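Home Projects Tickets Builds Wiki Search Log in

Ticket 755
Component: Virkedari / self-filter
Also affects: Brestinico grasp planner
Reported by: Theophilus Sowah
Status: Open, workaround in place
Severity: Medium

Summary

Planner returns NO_VALID_APPROACH for reachable objects in the Tehrani kitchen config. First seen after moving the perception node to build 698. Joint limits and reachability are fine. The candidates are being thrown out at the collision check.

Symptoms

Brestinico generates grasp candidates as usual and scores them as usual. All of them are then rejected in one pass with "approach volume occupied". The log line carries no object ID, only a voxel index in the wrist frame. Restarting the planner clears it for one cycle, then it comes back.

planner: candidates generated, scoring done
collision: approach volume occupied (frame=wrist_cam, source=live_map)
planner: NO_VALID_APPROACH
task: retry scheduled

Rejections in the last batch run: 159. In every one the voxel index falls inside the region swept by the fingers.

Checked so far

1. Hand-eye calibration. Reran it with the board. Residual unchanged from the previous calibration. Not the cause.

2. Joint state latency. Suspected the arm pose was stale when the cloud was projected. Delayed the cloud by hand and replayed the log. The rejections moved with the fingers and stayed on them. Not the cause by itself, see item 5.

3. Voxel size. Made it coarser, then finer. Coarser made it worse. Finer reduced the rejections and pushed the collision check past its time budget. Reverted.

4. Static map. Disabled it completely. Same rejections, so the false points come from the live map.

5. Flornier gripper driver. The driver publishes finger position on its own topic. In build 698 the self-filter reads that topic once at startup and keeps the value. If the gripper is closed at startup, the filter masks closed fingers for the rest of the session, whatever they do later. Confirmed by starting the node with the gripper closed (rejections) and with it open (none while it stayed open).

Cause

The subscription in the self-filter was changed from a callback to a single blocking read. The commit message says this was done to stop a race at launch. The race was real - the filter could start before the driver and crash on an empty message - but the fix drops all later updates.

Proposed fix

Put the callback back. At launch, wait up to 300 ms for the first finger message. If none arrives, mask the full swept volume until one does, and log a warning. The conservative mask will hide some of the counter close to the gripper for a short time, but it will not put false obstacles in the map.

Separately, the collision log line should say whether the voxel is inside the self-filter margin. That would have saved most of the work above.

Workaround

Open the gripper fully before starting the perception node. If it has already been started closed, restart the perception node. Restarting only the planner clears the cached map and nothing else.

Open questions

The filter uses the convex hull of each finger link. I have not checked whether the hull covers the bracket on the left linkage. If the bracket is outside it, there may be a smaller version of this fault left after the fix.

Need someone on the Flornier side to confirm that finger position is published while the gripper is idle. If it is sent only on change, waiting for the first message will time out on every idle start.

Regression test

The test for this needs a fixed mask check as well as a planner check, because the planner can pass by luck when the target is far from the fingers. The mask check compares the filter output with a hand-drawn finger outline and fails on any uncovered pixel. The sink and counter view is a good base for it: the left finger sits over white enamel, where the outline is easy to draw, and the right one is in front of a translucent container, where a loose mask would also remove object points. Use the light blue bowl on the tiles as the planner target, with the approach set to the handle on the lower left. Run it once with the startup value correct and once with it forced to closed.
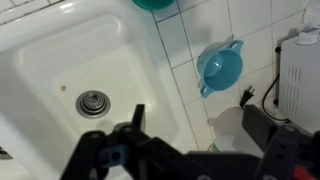
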